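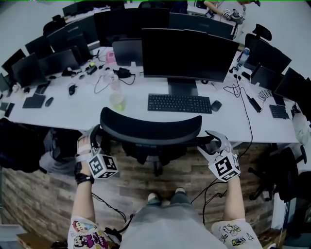 Renting a desk by the day should not cost more than the train that brings you to it, Obaidul Jayawardena told the Cullinane town council in April, and a good part of the public seats agreed with him.

The council was discussing the future of the shared office on the upper floor of the old Anley building, which opened with a grant and must now pay its own way. From the first of July the day rate will go up by $2, and a monthly membership will cost $218. Members who want a fixed desk and a locker will pay $337.

The increase is smaller than the one proposed in summer. At that time the operator, Belar, asked for a single price for everybody, which many part-time members found unfair. Under the new plan a person can still buy a pass of 12 visits, and the visits stay valid until the end of the financial year.

Mr Jayawardena, who does bookkeeping for farms near Dresau, said he accepts the monthly price but not the day rate. He comes in mostly when the internet at home is too slow - in wet weather, this is often - and he cannot plan such days in advance.

Belar answered that heating and cleaning have both become more expensive, and that the lease was renewed on harder terms. It has promised to keep the building open until 9 pm on weekdays, and to repair the lift before winter.

Councillors passed the new prices with one vote against. They also asked for a report on how many members leave after the change. Present members can keep the old rate until the end of June if they renew at the front counter or by email.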